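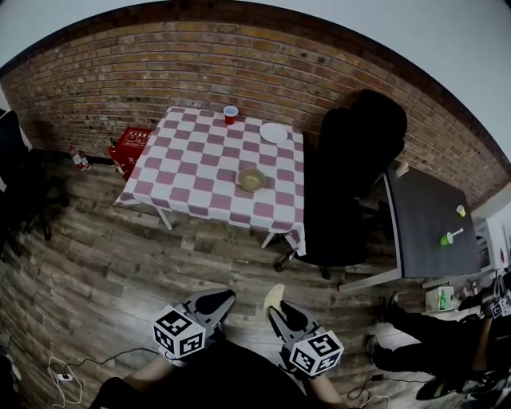
Flideris asked after the last round if the list could also say what to do when a point fails, and not only if it failed. So the comments are longer this time. Please read them before you power anything.

Skundero build, shared workshop
Safety check before a recording session with the hand-held grippers
Filled in: Sunday, before lunch

1. Fire extinguisher in the room and easy to reach
OK. It is on the floor by the brick wall. I would prefer a wall hook at chest height. Open point from October.

2. Cables on the floor
Not OK. There are white cables and a power strip on the floor on one side, and a black cable curls where people stand with the grippers. Your eyes are on the table when you work, so you don't see your feet. Tape the black one down or lead it along the wall.

3. Power strip
Partly OK. The switch works and the plug sits firm. It should not lie on the floor near drinks. Move it under a shelf.

4. Tables stand steady
OK for the checkered table, I pushed it from the front and from the side. The gray one moves a little when you lean on it. One foot needs to be turned out, maybe 2 turns.

5. Tablecloth
OK with remark. It hangs over the edge, and a gripper jaw can catch it and pull the plate down. Use clips on the front edge.

6. Gripper jaws
Left: OK. Right: OK after I tightened the screw of the jaw. No sharp edge found with the finger. Check again after 400 closings, the counter showed 491 when I started and this was already too late.

7. Marker cubes
OK. All fixed, no play. If a cube turns even slightly, stop the session, the tracking will be wrong and the arm will later repeat the wrong path.

8. Objects for the task
OK. Cup and plate are of the kind that can fall without danger. No glass, please, also not "only for one try".

9. Chairs and free space
Not OK. The office chair is too close to the corner of the table and it rolls. Push it away before you begin.

10. People on the floor
Allowed, but the legs must stay out of the walking way. Say it loud before you step back.

11. Battery pack (Cocco charger)
OK. Warm after charging, not hot. The label says 3000 mAh and the charger is set for this. Do not charge when the room is empty.

12. Emergency stop of the arm
Not checked today, the arm was not connected. Must be done before the first replay — this point has no exception.

Comments under the list

Jumex: Point 2 was on the list last time too. I have tape in my drawer, take it.

Reply: Thank you, I will do it before the next session and then change the point to OK.

Flideris: For point 5, are clothespins good enough?

Reply: Yes, if they sit on the side where no gripper comes.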